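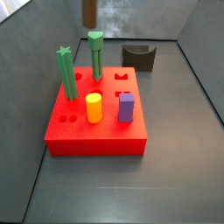 Moving to a much smaller flat with a toddler: what do we do about all the toys?

Posted by puddlesuit_mum in Home and Family, 31 replies hidden, showing most helpful first

Hello all, I've been reading this board for ages and have finally got a problem worth posting. We're moving to Puvenmont in August for my partner's job, and the flat we've found is lovely, with big windows and a park more or less opposite, but it is small. Our present place has a spare room which has become, over two and a half years, the toy room. The new one has no spare room, no loft, and one cupboard in the hall which already has the boiler in it.

Our daughter is the first grandchild on both sides, so you can imagine. She has blocks, shape sorters, a train set, two kitchens (I know), a dolls' pram, a wooden farm, puzzles, bath things, and a great many soft animals. She plays with a small part of it. The trouble is that it's never the same small part, and the moment I put something in a bag for the charity shop she remembers that it is her dearest possession in the world.

We've had a quote from Chrysikopoulos, the removal people, of £1,378 for the whole lot, and the lady on the phone told me it would come down to £972 if we could get it into the smaller van. That's a real difference to us at the moment. There's also a Rotell storage place near the new flat which wants £95 a month for a unit, and my partner is keen on that because it means not deciding anything. I'm less keen, as I can see us paying it for years.

So I suppose I'm asking two things. How have other people cut down the toys before a move without breaking a small heart? And once you're in, how do you keep the rest from covering the living room, when the living room is also the dining room and my partner's office from Monday onwards? She is two and a half, if that makes a difference. Thank you for reading all this, and sorry it's so long.

old_biscuit_tin
Marked as most helpful

Oh, I do feel for you! We did very nearly the same move when our twins were three, from a house with a garage to a first-floor flat, and I remember sitting on the landing among the boxes wondering how two people so short could own so much. It was all right in the end, and I think yours will be too, but I'd start earlier than you think you need to.

The first thing I'd say is to leave the charity shop bags out of it for now. Ours reacted just as yours does, and I came round to the view that it was the bag they minded. A toy going into a bag is a toy being taken away. So for the first few weeks we got rid of nothing at all. We simply packed. I took four big boxes, wrote the contents on the lid, and filled them one evening after bedtime with things that hadn't been touched lately, leaving the room looking a bit thinner but still friendly. Then the boxes went behind the sofa and I waited. If one of the children asked for a thing by name, out it came, no fuss, and it stayed out. They asked for a tambourine and one half of a walkie-talkie set. Everything else they'd forgotten.

After a month of that you know a great deal more than you did, and you can be quite brisk. I made the decisions in this order, and I'd do the same again:

Anything with bits missing went first. A puzzle with two pieces gone, a till with no money, the farm animals from a farm we no longer had. Do check under the furniture before you do this, though, because we found most of a jigsaw beneath the washing machine after I'd thrown the rest away, and I still think about it.

Then anything there were two of. You mention two kitchens. I'd let her choose which one goes to the new flat, and make rather an occasion of it, because two and a half is quite old enough to choose between two things and very pleased to be asked. I wouldn't ask her to choose among ten.

Then the big things that only do one job. A large plastic garage takes up the room of a small armchair. A box of plain blocks the size of a loaf tin will be a garage, and a castle, and dinner, and it goes under the bed. We kept every block we had and I've never regretted it.

Baby toys last of all, and gently. They do go back to their old rattles and stackers when they're unsettled, and a move is unsettling. I kept a handful of things both of ours had long grown out of, and in the first fortnight in the new flat they played with hardly anything else. The shape sorter went into its box and came out again every day for a week, and after that they were done with it and I passed it on to the family downstairs.

As for the storage unit, I'd be on your side. We had one, and we told ourselves it was for three months. I won't say how long it was really. When we went to clear it there was nothing in there that suited the children any more, and we'd paid for it several times over. If you can get into the smaller van, the saving would buy some decent shelving for the flat, and you'd have that for good.

Once you're in, I'd put out far less than seems kind. We had one low shelf in the living room with six things on it, and a second lot in lidded boxes under our bed, and on a rainy Sunday I would swap a few round. They greeted the old ones like cousins off a train! The low shelf mattered, I think, because they could see everything and reach it, and also (after some encouragement, and a song that I can still hear in my sleep) put it back. Toy chests look tidy but everything small sinks to the bottom, and then the whole lot gets tipped out to reach it.

One last thing and then I'll let you get on. Pack her bed things and a small bag of favourites last, and carry them with you in the car. The van might be late. Ours was, by a good few hours, and a blanket, three books and a tin of cars on a bare floor saw us through very nicely until teatime. Best of luck with it, and do come back and tell us how she likes the park.

gatepost

Sell one kitchen, give away the train set unless she uses it daily, get the small van. Don't get the unit. We had a Kevlow bed with the drawers built in and that took all of ours. Measure the drawers first as the front ones are shallower than the back.

marrowfat_and_mint

I agree with nearly everything the first poster wrote, and I only want to add a word about the grandparents, as I am one, and I suspect we are a good part of the problem.

We mean well. I see something in a window and I think of a little face, and before I've reached the bus stop it's in my bag. What helped in our family was my son telling me, kindly and quite plainly, that they were short of room, and asking if some of the toys might live with us. I was delighted. I'd been wanting an excuse. So the dolls' pram and the second tea set came here, and now when my granddaughter visits she goes straight through to the back bedroom to see that it's all where she left it. It has made her visits easier too, because she has her own things to come to and doesn't need half a suitcase bringing with her.

If your people aren't near enough for that, you might ask them for something that doesn't take up space. We gave swimming lessons one birthday, and a year of a magazine that comes through the door with her name on it, and she was every bit as pleased, though I'll admit I did miss the wrapping.

About the soft animals, which you didn't ask about specially but I noticed you said a great many. I would keep more of those than is sensible. They squash. You can put a surprising number in a duvet cover, button the end, and call it a floor cushion, and it does very well for reading on. Take out the special ones first, obviously, and show her that the rest are only having a lie-down in there, or you'll be undoing the buttons at midnight looking for a rabbit. I speak from experience.

I'd also see whether Puvenmont has a toy library. Many towns do, often in a church hall or tacked on to the ordinary library of a morning, and the larger things like slides and ride-on cars can be borrowed for a few weeks and taken back once the shine has gone off. It's a nice way to meet people as well, when you're new somewhere and don't yet know which is the good baker's.

puddlesuit_mum

Thank you all so much, I've read these out to my partner over supper and he has gone rather quiet about the storage unit. I packed the first two boxes last night. So far she has asked for a wooden egg. My mum has said yes to the pram and the farm before I'd even finished the sentence, so it does look as though we'll manage the smaller van. I'm going to try the duvet cover at the weekend, with the rabbit safely out of the way first.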